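Keeping Ground Spices Fresh
Kitchen pages, updated December 2021

Ground spices lose their smell long before they go bad. A jar of cumin from three years ago won't make anyone sick, but it won't do much for the soup either. Most of the trouble comes from heat, light, air and damp, and a few habits take care of nearly all of it.

Keep them away from the stove. The cabinet over the range is handy and it is the worst place in the kitchen. A drawer or a low shelf on the far side of the room is better. Ruth Fairclough moved hers to the hall closet in her old house in Clestholm and says the paprika stayed red a full year longer.

Don't shake a jar over a steaming pot. Steam goes up into the jar and the powder cakes. Tip what you need into your palm or a spoon first, and put the lid back on before you stir.

Date the bottom. A strip of masking tape and a pencil will do. Write the month you opened it. Ink rubs off glass, and tape on the lid is no help once the lids get swapped.

Boxes need a little more thought than jars. Thin cardboard lets in damp and picks up smells from its neighbors, and the flaps never close as well the second time. If there is a sealed bag inside, fold it over twice and clip it. If there isn't, move the powder to a small jar the day you open it. Cut out the front panel and tape it to the jar so you know what you have.

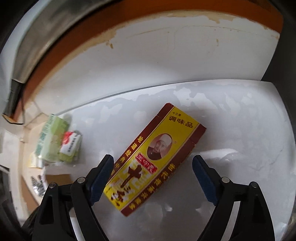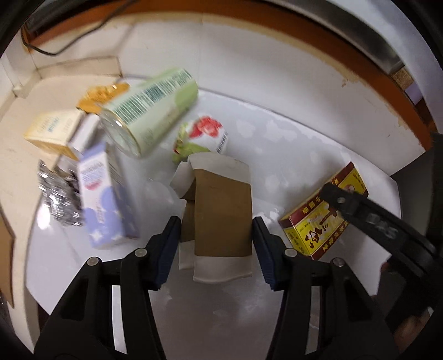 Can I store spice blends in the freezer?

Whole spices and unopened packets freeze well, but a blend you use every week is better off in a cupboard. Each time a cold jar is opened in a warm kitchen, moisture from the air settles on the powder. If you do freeze some, split it into small packets and take out one at a time.

To test an old spice, rub a pinch between your fingers and smell it. A faint smell means you can use more of it, up to double. No smell means throw it out. Color is a fair guide for chili powder and turmeric, less so for pepper.

Caked powder can often be saved. Break it up with a fork, push it through a tea strainer, and use it soon. If you see any mold or webbing, throw out the whole container and wipe the shelf with warm soapy water. Check the flour too — pantry moths get around.

Buy small. The big tub is cheaper by the ounce, and half of it ends up in the trash. Araba Agbeko splits a bag of ground coriander with her neighbor every April and they each finish their share by fall.

Wash and dry jars fully before refilling. Leave them open overnight, upside down on a rack, and give the lids the same time.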